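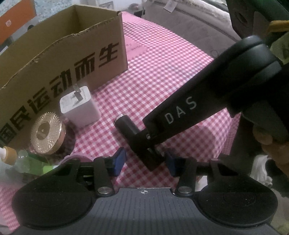 4.3 Recording two-handed demonstrations

This section covers collection with two Kultton hand-held grippers on a domestic tabletop. Complete the calibration in section 4.2 on both units before starting. Learning jobs submitted to Bevasov reject any episode recorded with only one calibrated unit.

1. Lay out the task objects on the table. Leave packaging and household items in place unless the task sheet says to remove them. Patterned tablecloths are acceptable.

2. Power on the left unit, then the right. Wait for both to appear in the Bedus session window.

3. Hold the units apart with the fingers open and nothing between the pads. Press Zero. Opening width is measured from this position.

4. Enter the task code and the operator number. Do not reuse a code from an earlier session.

5. Press Record and hold still for 2 seconds, then perform the task at normal household speed. Keep the fingertips of the unit in use within its own camera view.

6. Release all objects, return to the open position and press Stop.

7. Mark the episode Keep or Discard. Failed grasps followed by a recovery should be marked Keep – the Kragh trainer uses them as correction examples.

Note: One unit may pass through the other's view. Episodes are not discarded for this, provided the pads of the recording unit remain visible at contact.

Note: A full set for one task is 86 kept episodes. Move the objects to new positions between episodes, and change the order in which they are picked up.

CAUTION: Keep fingers clear of the linkage arms while the unit is closing.

CAUTION: Do not grip power adapters that are plugged in, or open containers of liquid.

4.4 Uploading

Connect both units to the base station and select Sync. Colour correction is applied on the server – do not edit the files beforehand.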